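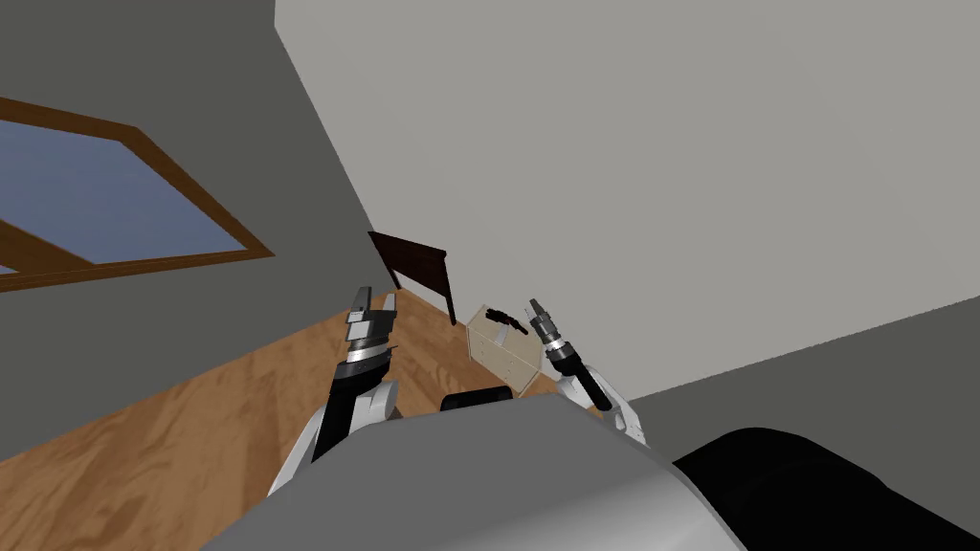
试用期还剩 20 天,Pident 的续费提醒邮件已经来了三封,口气一封比一封亲切。我决定趁还没心软,把这阵子的感受写下来。

先说 Pident 是什么。它是 Lurnau 公司出的一套双臂机器人仿真软件,按月收费,个人版每月 225,团队版的价格要“联系销售”,懂的都懂。卖点是你不用买真机器,在电脑里搭个房间,摆几件家具,放一台双臂机器人进去,让它练抓东西、递东西、开抽屉。练好的策略再导出去,装到真机上。官网的说法是“从虚拟到现实,只差一次点击”。我数学不好,但我那次点击后面跟着两个晚上的报错。

我买它的理由很朴素:真机太贵,而且我家客厅只有那么大。我太太对“家里多一台会动的东西”这件事的态度,从扫地机器人时代起就没有松动过。

安装倒是顺利。下载、登录、选场景包,泡杯茶的工夫。基础场景包里有卧室、书房、厨房,木地板、灰墙、小抽屉柜,该有的都有,装修风格接近那种押一付三的出租屋。窗外是一整片蓝,什么风景也没有,住久了居然觉得清净。

问题从视角开始。Pident 默认给你机器人自己的第一视角,地板斜着,墙也斜着,手臂从下面伸出来,自己的外壳占掉一大块画面。头一晚我看了一个小时,下楼倒垃圾的时候扶了一下墙。论坛上有人问能不能默认水平,官方回复说“建议用户逐步适应”。我适应到第四天,开始歪着头吃饭。后来在设置第三层菜单里找到了“地平线锁定”,译名叫“视野稳固”,我一直以为那是某种护眼功能。

再说抓取。两只夹爪的建模我没什么可挑的,手腕上一圈一圈的纹路都做出来了,指尖很细,看着就像能穿针。实际穿不穿得了针我不知道,我的目标是让它把柜子顶上的小东西拿起来,放到另一个地方。这个任务我跑了 200 次。前面一大半,它的策略可以概括为“路过”。它会非常优雅地把手伸过去,停一停,像在博物馆里看展品,然后收回来。还有几次它去研究旁边的深色木家具,研究得很投入,我都不好意思打断。

后来我把接触摩擦调高,又把奖励函数改了一版,成功率才像个样子。摩擦的默认值低得离谱,柜面滑得像刚打过蜡,这一点我希望 Lurnau 的人能听进去。文档里关于摩擦的部分只有一段,其中一半在讲摩擦的重要性。

文档这件事值得单独抱怨。中文版显然是翻译的,而且翻译的人和校对的人大概没见过面。同一个“末端执行器”,第一章叫末端执行器,第三章叫“终点效果器”,到附录里变成了“结束者”。读到“请确认结束者已归零”的时候是凌晨一点,我把灯打开了。

客服倒是意外地好。我周二发的工单,当天下午就有人回,署名 Rizwan Selvanayagam。他没有让我重启,也没有让我清缓存,上来就要了日志,然后告诉我导出失败是因为我的场景名用了中文。我说你们卖中文版,他说是的,他也觉得很遗憾。改成拼音以后就好了。我那个卧室现在叫 woshi,读起来像是机器人在做自我介绍。

既然说到花钱,也提一下另外两家。Hara 的免费版我用过,物理引擎稳得多,但场景只有一张桌子,加一把椅子都要自己建模,适合意志坚定的人。Marikar 功能最全,年费 2,000,我看了一眼价格,又看了一眼自己,关掉了网页。Pident 夹在中间,场景现成,界面好看,跑起来风扇声音像楼上在装修。

有件小事我挺喜欢。它可以把每次尝试存成回放,慢放、倒放、逐帧都行。倒放特别好看,机器人把东西放下,退后,仿佛从来没有动过那个念头。我本来是要查碰撞点的,结果看了一晚上倒放。这个功能在团队版里支持多人批注,个人版只能自己批注自己看,也行,我的批注多半不适合别人看。

至于“练好的策略装到真机上”,我没有真机,没法评。五月份 Lurnau 说要开一个远程真机服务,按小时租,把你训练出来的东西放到他们实验室的机器上跑给你看。我已经排队了。想到有一台真家伙要在别人的房间里执行我那套“路过”策略,我有一点紧张,主要是替它。

续不续费?我先续一个月。场景包省下来的时间是真的,摩擦和翻译的问题也是真的。如果你刚入门,显卡还可以,又不想从一张桌子开始,可以先用试用期,记得进去第一件事是找“视野稳固”。它在第三层菜单,“高级”下面,“其他”里面。

下次更新写抽屉。目前的进度是它能找到抽屉。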